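Print this story | E-mail this story

Returns sorting at Prater: what changes for the bench crew

Since January the mixed returns at the Prater building have gone through a robot arm before they reach a person. Citumus, which runs the warehouse, started with one cell and the day shift only. Nights will follow when the second cell is ready.

The old job was simple and hard on the back. Two people stood over a bin, reached in, picked out one item at a time and put it on the right belt. A busy day meant 1,421 items. Most of the sore shoulders reported to the shift office came from that bench.

Both people are still on the crew. They check what the arm has set aside, clear jams and decide what goes back on sale. Pay grades stay the same, and the two-day training course counts as paid time. Breaks no longer have to be taken in turns.

Agata Caruso worked the bench for six years and now looks after the cell. She says the first weeks were slower than doing it by hand. "I spend more time looking and less time lifting," she said. "I miss having somebody across from me to talk to."

The hard part is variety. Toys, bottles and soft items come in together, at every angle, and some lie flat against the wall of the bin.

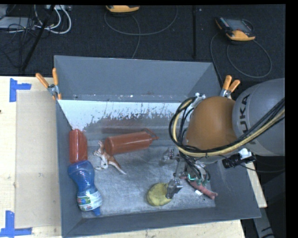 Anything the arm gives up on goes to a tray marked Tsoukalas, after the old belt line, and gets sorted by hand before the end of the shift. Caruso wants that tray moved closer to the bench. The request is in.

Questions about the night shift schedule can go to the shift office, Thursday after 2.

We use cookies to improve your visit. By continuing to read you accept our cookie policy. OK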